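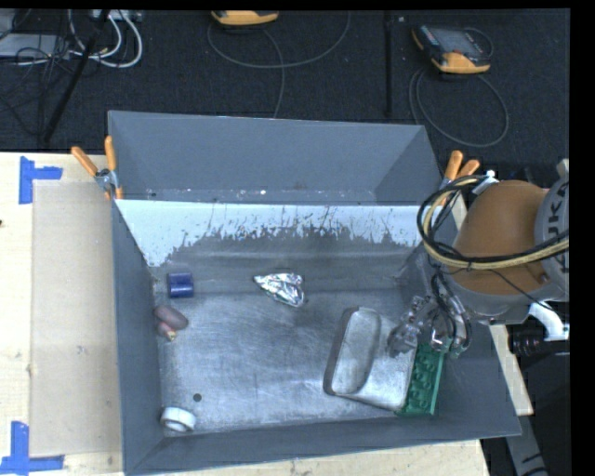

**Ticket 85 – Sorting cell, bin station**
Opened by: Csenge Bíró, returns desk, Dreso
Assigned to: Benedek Kun
Status: waiting for part

**Problem**

The arm stops over long items that stand close to a metal tray. It waits, then asks for a person. On the Sunday shift we had 31 such calls. Before the last update from Altska it was 9 on a bad day.

The shiny bottom of the bin may be a part of the trouble, as it is full of scratches and reflects a lot. Foil is also difficult. Tape rolls give us no problem.

**Tried so far**

- Restarted the cell. No change.
- Checked that both orange clamps are tight at the rear panel.
- Turned the bin light down one step. Five calls fewer on the next shift, so I left it there.

**What it means for us**

When the cell came, Gulyás and I were moved from picking to checking labels. This is easier for the back and I don't complain. But each call means we leave the label desk, walk over, confirm on the pendant and walk back. The label target did not change, and I ask that stops are counted when our hours are reviewed.

**Reply, Benedek Kun**

Thank you, Csenge, this is clear. I ordered a matte liner for the bin through Onard. Please keep the light as it is now. I will speak with the shift lead about the target – it was set before we had these stops.

**Csenge Bíró**

Good. Gulyás asks if the call sound can be louder, we don't hear it from the label desk.

**Benedek Kun**

Yes, I will change it at 5 when the shift ends.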